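Naming game (child language)

A naming game, also called a labeling routine, is a form of play between an adult and a small child in which the adult points to an object, or holds it up, and the two of them take turns at saying what it is called. It is one of the most common kinds of early conversation in families where parents talk to babies directly. The game needs no toys or equipment and it often takes place during meals, dressing, bathing or the reading of picture books.

The term is used in the study of child language and also in advice for parents. In the second use it has a wider meaning and can include singing games, guessing games and simple questions about color or number.

Structure

Most naming games have the same order of turns. The adult first gets the attention of the child, usually with a word such as "look" or with the name of the child. Then comes a question ("What is it?"), a pause for the answer, and a reply from the adult. When the child is too young to speak, the adult treats a look, a smile or a sound as the answer and gives the word. The order stays the same for many months, while the part played by the child becomes larger.

The pause is considered an important part of the game. Adults who are new to it often leave too little time and answer their own question before the child has tried. Many parent guides advise to wait a few seconds and to keep looking at the child during this time.

The reply of the adult changes with age. With a baby, any sound is accepted. With an older child, the adult may repeat the word in its usual form, add a second word ("Yes, a big dog"), or ask a new question. Direct correction is rare in most families. When a child says "wawa" for water, parents more often say the full word in their next sentence and continue.

Age and development

Babies can follow the pointing finger of an adult from the end of the first year, and many of them begin to point at the same period. From this time the child can also start the game, by pointing at a thing and looking at the parent. First words usually appear near the first birthday, but the difference between healthy children is large.

In the second year the child often becomes the one who asks. Parents report long periods in which the same question is repeated for every object in a room. This stage can be tiring for adults, and it normally ends by itself when the child is able to make short sentences and becomes more interested in "where" and "why".

Objects used in the game

The first objects are those which the child meets every day: food, clothes, parts of the body, animals and family members. Fruit is frequent because it is easy to recognize, has a clear color and can be touched and smelled. 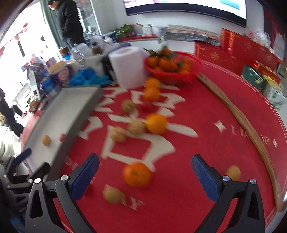

Oranges on a red tablecloth. Fruits are often among the first objects to be named.

Real objects and pictures do not give the same kind of play. With real objects the child may want to hold, taste or throw the thing, and the talk is mixed with short instructions from the parent. With a book, the child sits more quietly and the game can last longer. Families commonly use both.

Variants

In the choosing game, the adult names two things and asks the child to give one of them. It is suitable for children who understand more words than they can say.

In the wrong-name game, the adult gives a false name on purpose, for example "cow" for a shoe, and waits for the child to protest. It is popular with children of two and three years, who often want to repeat it and to give wrong names themselves.

The hiding game adds a cloth or a box. The object is covered, the child is asked what has gone, and then it is uncovered. This variant depends on memory as well as on language.

In homes with more than one language, the game is sometimes played twice for the same object, once with each parent. Other families keep one language for the whole game and use the second at another time of the day. Mixing of words from both languages is common in small children and is not a sign of a speech problem.

Differences between families

The naming game is not found everywhere in the same form. In some communities adults do not ask small children questions to which the adult already knows the answer, and children learn words mostly by listening to the talk of others and by taking part in work. Older brothers and sisters may also be the main partners in talk. Children in such communities learn to speak without difficulty.

Within one community, parents also differ in how much they talk during play. The reasons given include tiredness, shyness in public places, noise, and the belief that a baby does not understand yet.

Criticism

The writer Anderson Brito has argued that the game becomes a test when it is used too often, and that a child who is asked "What is it?" all day may stop answering. He recommends that parents make comments more than they ask questions, and that they speak about what the child is already looking at. Other authors accept this for older children but consider that the question itself is useful in the first two years, as it teaches the taking of turns.

See also

Baby talk
Joint attention
Peekaboo
Picture book
Vocabulary development

This page was last edited on 17 September 2023.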